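Ostent planner support
Ticket: Grid cell lookup returns the neighbouring cell for objects left of centre
Component: perception / cell map
Opened by: Oluwaseun Adebisi
Opened: 09/11/2019
Assigned to: Chinyere Balogun
Status: Resolved, documentation change still open

Oluwaseun Adebisi wrote:

Good morning. We use the Ostent planner together with the Vuvitz detector on a table with a taped grid. The task is simple: the operator names an object and a target cell, the arm takes the object and puts it in this cell. Since we updated the cell map module, the planner sends the arm to the wrong cell for some objects. The detector itself seems good. The box around the object is in the correct position on the screen, the class is correct and the score is high. Only the cell name is wrong.

The error is always in the same direction. An object which is in the left column is reported in the column next to it, towards the centre. Objects close to the central tape line are correct in most cases. I did not yet test the right side with enough care to say something.

What I tried already:

Restarted the planner and the detector, in both orders. No change.
Deleted the cached map file and let the module build it again. No change.
Turned off the smoothing filter. The cell name changes more often between frames, but it is still wrong.
Went back to the old cell map module. With this one the left column is correct, but the front row is not found at all, and for this reason we updated in the first place.

The log has many repeated lines of this kind:

cellmap: column boundary fit ok, residual 2
cellmap: assign object -> col 2
planner: source cell accepted

I would expect col 1. The residual is small, so the module believes that its fit is good.

Chinyere Balogun wrote:

Thank you for the clear report. Please can you tell me three things. First, which calibration file is loaded at start (it is printed in the first lines of the planner log). Second, do you have the option straight_columns set to true or false. Third, please attach one picture from the head view, with objects in place, so I can compare with the lines the module has fitted.

Oluwaseun Adebisi wrote:

The calibration file is head_594.yaml. It was made in May, before we changed the mounting. I must check if it is still valid. The option straight_columns is not in our config file, so I suppose it takes the default value.

In the attached view the shuttlecock lies on its side in the left column of the middle row, and the planner says column 2 for it. The cardboard tube stands in the cell just left of the central line and is reported correctly.
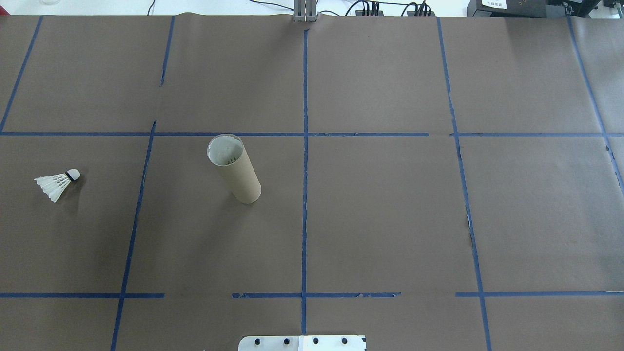
Page 2

Chinyere Balogun wrote:

Thank you, with the picture it is much easier. I believe there are two different causes and they add to each other.

The first one is the option. When it is not in the config, the new module takes straight_columns as true. In this mode it looks for each tape line only in the upper part of the view and then draws it down as a vertical line. Your lines are not vertical in the view, they go outwards as they come closer to the robot. In the central column line the difference is almost nothing. At the second line from the left it is large, because this line slants to the left as it comes down. The module keeps the boundary too far to the left or to the right depending on which part of the tape it used for the fit. The residual is computed only on this part, so it stays small and tells you nothing about the rest.

The second one is the calibration file. If the mounting was changed after May, the boundaries can be shifted also in the correct mode.

I see also that the lower horizontal line has gaps, and the fourth vertical line is wavy and a little torn in the middle part. The module joins segments over a gap if the gap is shorter than max_gap. The default of 50 may be too small for your lower line, and then the front row is lost again, as in the old version.

Please try this, one step at a time, and write the result after each:

1. Set straight_columns: false
2. Restart only the cell map module
3. Set max_gap: 400
4. Make a new head calibration and load it

Oluwaseun Adebisi wrote:

Step 1 and 2 done. The shuttlecock is now in column 1 when I put it in the upper half of the cell. In the lower half it still changes between 1 and 2.

Step 3 done. The front row is found now, all cells have a name. But one time the module joined the lower line with the edge of the gripper plate, which is white and stands at the bottom of the view. I see in the debug window a line that goes down at the centre. After this, the cell in front of the robot had a wrong shape.

Is there a way to exclude the gripper from the line search?

Chinyere Balogun wrote:

Yes. There is a key ignore_mask which takes a polygon in head view coordinates. Draw it around the gripper plate in the parked position and leave a small margin. Please note that the mask is fixed, so the cell map must be built only when the arm is parked. Set build_on: parked in the same section. I am sorry that this key is not in the manual, it was written for the Plurkport installation and then forgotten.

Please do not forget step 4.

Oluwaseun Adebisi wrote:

Mask added, build_on set to parked. The lower line is now clean.

New calibration also done. It gave me some trouble: the first attempt failed with "pattern not found", and I needed to lower the exposure because the board was too bright. The second attempt passed. I loaded the new file and restarted everything.

Then I repeated the test with the shuttlecock and the tube, each one in the upper and the lower half of every cell. All cell names are correct, also on the right side. The planner made the pick and the place for the left column without error.

One remark for the module. If the calibration is older than the mounting change, it has no way to know this, I understand. But it could write a warning when straight_columns is not set by the user. I lost a full day with a value that I did not know existed.

Chinyere Balogun wrote:

I agree with the remark. I have opened a separate request so the module prints all default values at start. The default of straight_columns will stay true for the moment, because the Odukoya tables look down from a fixed overhead mount and depend on it.

For others who find this ticket, the working section is:

cellmap:
 straight_columns: false
 max_gap: 400
 ignore_mask: gripper_parked
 build_on: parked

I set the ticket to resolved. The manual page for ignore_mask is still to be written and I keep that part open under my name.

Oluwaseun Adebisi wrote:

Confirmed from our side, thank you for the help. If the lower line is lost again I will write here and attach the debug output.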